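**Could you help run our repair and swap sessions? Paid part-time role, plus places for helpers**

Clarkside Mending Room is looking for a Sessions Coordinator to start in June. It's a paid post, 8 hours a week, and we'd love to hear from people who have never had a job title like it before. We also have places for new helpers, so please read on even if a regular job isn't what you're after.

We began as a few people with sewing boxes in the back of the old Ellau bakery. Last year 107 things were brought to us and went home again working, among them a bread maker, a pram, a great many lamps and one accordion (the accordion took most of the winter, and we are still very proud of it). We now have our own room on Bisht Lane with proper benches and good light, and a kettle that gets more use than any of the tools.

**What the job is like**

You would open up, welcome people at the door, find out what's wrong with whatever they've carried in, and match them with someone who can have a go at it. A good half of the work is talking. People often arrive a bit embarrassed about a broken zip or a toaster they tried to fix themselves, and you'd be the first friendly face they meet!

Between sessions there's a quieter side to it: answering messages, keeping the booking sheet up to date, ordering thread and fuses and glue, and letting people know when their things are ready to collect. We use a shared spreadsheet and a paper diary. The diary is usually right.

You don't need to be able to mend anything. Some of us can take a sewing machine to bits, others can barely thread one, and both sorts are useful. If you'd like to learn, you'll be shown.
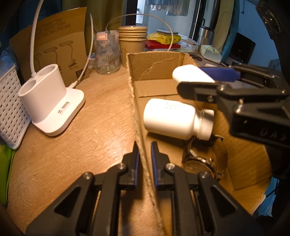
Small things are a big part of what comes through the door, and the coordinator looks after how they're booked in. Every item gets a paper tag with a first name and a short note of the problem, and then it goes on the shelf for the right bench. Cardboard boxes do us perfectly well for this, even the ones with torn edges, and a round wristwatch on a brown leather strap is just the kind of thing that needs its tag before anyone puts it down. We've never lost a watch, and we'd like you to help us keep it that way. If you have ideas for a better system, we really do want to hear them – the present one was made up on the spot and has simply stayed.

**We'd like to hear from you if you**

- enjoy meeting people of all ages and can stay cheerful when four of them arrive at once
- can write a clear message and keep a simple record
- are happy to lift a bag of tools or a small chair (tell us if that's difficult and we'll share out the jobs differently)
- can get to Clarkside for the late afternoon, as sessions begin at 5 pm

Experience of running events or groups would be handy. So would a bit of Urdu, Polish or British Sign Language, as we have regulars who use all three. None of this is a must.

**Pay and hours**

The post is for a year to begin with, and we're hoping to carry it on after that. We pay the real living wage, with holiday on top, and we pay for your travel if you come in from Ellau or further out. Most of the hours fall in the late afternoon and early evening. The remaining ones can be done from home, whenever suits you.

You'd be working most closely with Laiba Khokhar, who has looked after the room up to now and is moving over to our school visits. She will work alongside you for the first month, so you won't be left alone with the diary on day one.

**The helper places**

We have 5 places for new helpers. You can come every session or once in a while, and there's no minimum. At the moment we are shortest of:

- people who can darn, patch or put in a zip
- anyone confident with bikes
- someone to take over the toy and games table

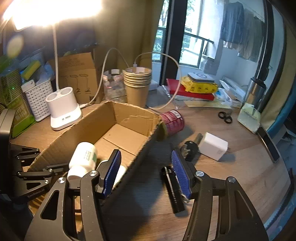
The toy and games table is a lovely one to take on, by the way. Families bring jigsaws and board games they've finished with and pick up something different, and whoever runs it checks that the pieces are there and writes a note on the lid if they aren't. Last autumn a boy swapped a marble run for the very same marble run, because he liked the box better. You'd want a bit of patience and a fairly loud voice.

Helpers get tea, cake (Wosotov's next door are very generous with whatever is left at closing time) and a short safety talk before they start. Anyone working with electrical items is trained and signed off first. Under-16s are welcome with an adult.

**How to apply**

For the paid post, please send us a letter or an email of no more than a page telling us why you'd like to do it and what you'd bring. A voice message is fine too if writing isn't your thing. We don't need a CV. We'll invite a handful of people in for a chat and a look round during a normal session, and we'll send you the questions beforehand.

For the helper places, there's nothing to fill in. Come along to any session and ask for Laiba, or drop a note through the door with your name, the best way to reach you and what you fancy doing.

If you need step-free access, use the side entrance on the yard and ring the lower bell. The upper one belongs to the flat.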